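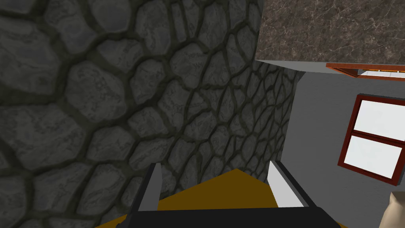 What We Learned at the Robot Open Day

On Thursday, October 7, 2021, the Dindora workshop in Tumosgate opened its doors to school groups. Children came to find out how a robot arm learns to do jobs in a house.

Before a robot touches anything real, it practices inside a computer. The practice place is called a simulation. It works a bit like a video game. There are walls, windows and furniture, but all of it is made of numbers and pictures.

"If the robot bumps a wall in the simulation, we don't have to fix the wall," said Kelly Leite, who ran the first demonstration.

How does the robot hold things?

At the end of the arm is a gripper. A gripper does the work of a hand, but it is much simpler. It has fingers that open and close. To pick something up, the robot has to do these steps:

Find the object.
Move the gripper to the right spot.
Turn the gripper so the fingers fit around the object.
Close the fingers.

Turning is harder than it sounds. When you tilt your head, the room seems to tilt too. The same thing happens with a camera that moves with the gripper. The robot's computer has to work out which way is up. 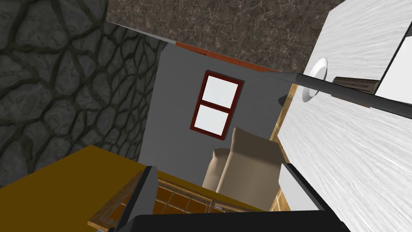
A tilted view of the practice room, with a gripper finger close to a round white dial.

Why practice so many times?

Sudheer Rajan showed the visitors a practice list. One small task can be tried up to 2000 times. Each time, something is changed a little – where the robot starts, or where an object is placed. This way the robot learns the task and doesn't just copy one movement.

The groups then had a turn at steering. Each child got 3 tries at moving the gripper toward a target on the screen. Many went too far on the first try. Bhavana Rao told them to make small moves and stop to look.

Try it at home

Ask a friend to close their eyes and hold out one hand. Put a plastic cup on the table. Now guide your friend's hand to the cup using only the words left, right, forward, back, up, down and stop. Swap places when you have finished.

Words to know

Gripper: the part of a robot that grabs things.
Simulation: a pretend place made by a computer.
Task: a job to be done.

The next open day is in December.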